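Drurnow Hearing Log, Second Printing
In stock, ships flat in a stiff card mailer

I started making these because I kept losing track of who had testified where. If you follow congressional investigations at all closely you know how it goes: a witness sits down with one committee behind closed doors, a second committee wants the same person in public, a letter goes out, a lawyer writes back, and by the time the transcript comes out I've forgotten what the letter asked for.
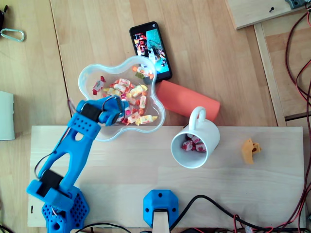 So I ruled up a notebook for it, and then I ruled up a better one, and friends wanted copies (one of them mostly to win arguments with her brother-in-law), and now it's a thing I sell.

The Log is a bound paper book, a bit bigger than a paperback, with 100 numbered hearing spreads. On the left page you get spaces for the committee, the witness, whether it was open or closed, who was in the chair, and whether the witness was sworn in. The right page is ruled for notes, with a narrow column down the outside where I write the time so I can find the moment again in the video. I use that column more than anything else in the book!

At the back there are 13 pages for subpoenas and document requests, with the date asked, the date due and the date anything showed up. Leave yourself some room in that last box. Mine has a lot of "partial" and "see letter" in it.

What changed from the first printing

The paper is heavier. I switched to the cream Sulo stock after a few of you wrote in about ink showing through, and it takes a fountain pen fine now, though a really wet marker will still ghost a little. The binding is sewn by Van den Broek, so it lies open next to a laptop without you having to put a mug on it. I also dropped the party color boxes. They looked good on my screen and they were annoying to fill in, so there's just a line now and you can write whatever you want on it.

The type is Skalska, same as before, one size up. My eyes asked for it.

Details

Cover: dark gray cloth, no title on the front
Hearing spreads: 100, numbered
Request tracker: 13 pages
Blank pages: 6
Ribbons: two
Print run: 1,000

Stuff people ask me

Does it work for state legislatures? Yes, and for city council too. Nothing in it says Congress except the short glossary inside the back cover.

Is there an app? No. I tried a spreadsheet for a whole session and I hated typing into it during testimony, but if that's how you like to work, the column headings are free to copy.

Will there be a dated version? Probably not, but I'm hoping to have a slimmer one for confirmation hearings by December. Email me if you want to hear when it's ready, and tell me what you'd put on the left page, because I'm still moving things around.

Talha Warraich, Drurnow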